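Cold Storage

The handover sheet for the Lindach flats listed the contents of number 2 in the order the inspector had walked through it. Kitchen: sink, two rings, mini fridge, white. Condition of seal: fair. Svenja Brinkmann read this twice and initialled the margin.

The previous tenant, Danilo Saludo, had left on a Thursday. He had paid to the end of June and owed 1,308 in service charges, against a deposit of 1,080. The difference was not large. Her instructions were to recover it, or to record why it could not be recovered.

She began with the meter. Consumption over the quarter was 2,124 units, high for one man with one room. Lighting did not account for it, nor did the heater, which had been disconnected in March and tagged. That left the fridge.

The method for testing a door seal is simple. A strip of paper is shut in the door and pulled. If it slides out without drag, the seal has failed at that point. She tested the bottom edge first, then the hinge side, then the top. The paper held each time. On the handle side it held as well, except for a short stretch near the corner, where it came away in her hand.

She opened the door and waited for the compressor. 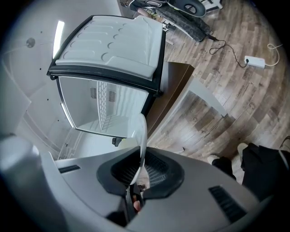

It started after four minutes and did not stop. She let it run and wrote down the time, 10.40, then the time again at 11.15.

Marilou Rivera from the flat below came up to ask about the humming. It had gone on all winter, she said. Danilo had reported it to the office, and then reported it again.

Svenja checked the log. Both reports were there, marked as passed to Villanueva for repair. No visit had been entered against either.

She crossed out "fair" and wrote "defective, landlord's item". In the box for the amount to be recovered she entered a nought, and then she shut the door and pressed the corner flat with her thumb.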